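4.3 Where things are said to be

The preceding section dealt with what people call the objects they share a workplace with. We turn now to where they say those objects are, a matter on which our informants were confident, detailed, and in frequent disagreement with the person at the next bench.

The data are the written handover notes kept at two sites, Panitz and Urrutia, over a single winter ending in March. After we threw out notes that consisted only of initials, a drawing, or the word "same," 1,186 notes remained. From these we drew 1,000 phrases that locate one thing by means of another ("behind the tall bin," "left of the plant"). Phrases that locate a thing by means of a grudge ("where I told you last time") were set aside for Section 5.

Each phrase was coded for its anchor, meaning the thing the reader is supposed to find first. Earlier work on place description leads us to expect that a good anchor is large, fixed, and hard to confuse with its neighbors. A wall is a good anchor. So is a door. The writers of our notes had both at their disposal and showed little interest in either. They preferred anchors that were brightly colored, recently moved, or one of several alike. "In the blue one" is a complete instruction at Urrutia, where blue is the usual color for a container and where new staff are said to spend their first month opening things.

We sorted the anchors into 6 classes: building parts, furniture, containers, packaged goods, signs and markers, and plants. The last class was added late and with some reluctance. Coders had at first filed plants under furniture, on the ground that no one waters them, but the notes treat the two quite differently. Furniture is described by its function and plants by their condition. A shelf is "the shelf by the sink." A plant is "the one that is still alive," a phrase that assumes both a shared history and regular updates.

Signs and markers behave more oddly still. A cone is made to say "not here," and a reader might expect it to be a poor way to say "here." In the Panitz notes it is one of the favorites. Once set down, a cone seems to lose its power to warn and gains a second career as a landmark. Writers tell each other to leave items beside it, behind it, and in two instances under it. When a cone is moved, the notes that depend on it are not corrected. We found the same instruction copied forward for weeks after its anchor had gone elsewhere, and readers appear to have coped by going to where the cone used to be.

This last habit deserves more attention than the literature has given it. It suggests that for settled staff the anchor is a name and no longer a thing. "By the cone" means a patch of floor, and would go on meaning it if every cone in the building were melted down. Newcomers, who look for an object with stripes, are at a disadvantage until somebody takes them aside. The Jeltus coding scheme has no category for an anchor that is absent but still in use. We have added one and called it "retired."

A word on agreement between coders. It was good for building parts and furniture, fair for containers, and poor for packaged goods, which writers tend to identify by the color of the wrapper and coders tend to identify by losing patience. Disputed cases were settled by discussion, and then, when discussion had gone on past six in the evening, by the more senior coder. The Prullard correction was applied throughout. It made no difference to any result, but reviewers ask for it.

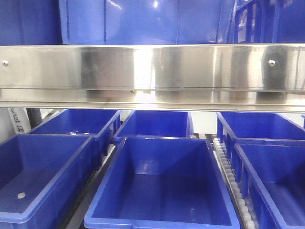
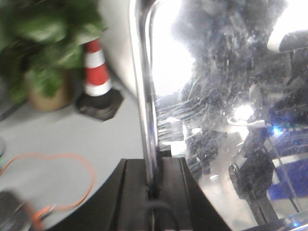
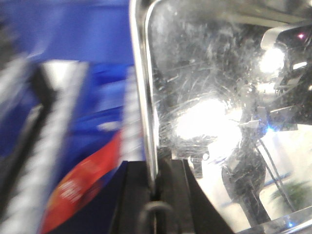
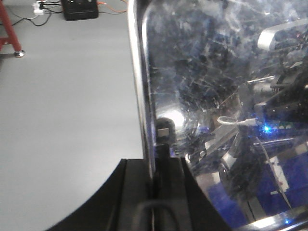 Figure 3. Kinds of item discussed in 4.3. First: blue containers above a steel rail. Second: a potted plant and a striped cone. Third: a blue package with a red stripe. Fourth: a scuffed transparent panel with a chrome edge.

Related items
Left of what? Anchors in spoken directions
The word "same" in shift notes: a short report
Coding with Jeltus: a guide for new users
Landmarks that have moved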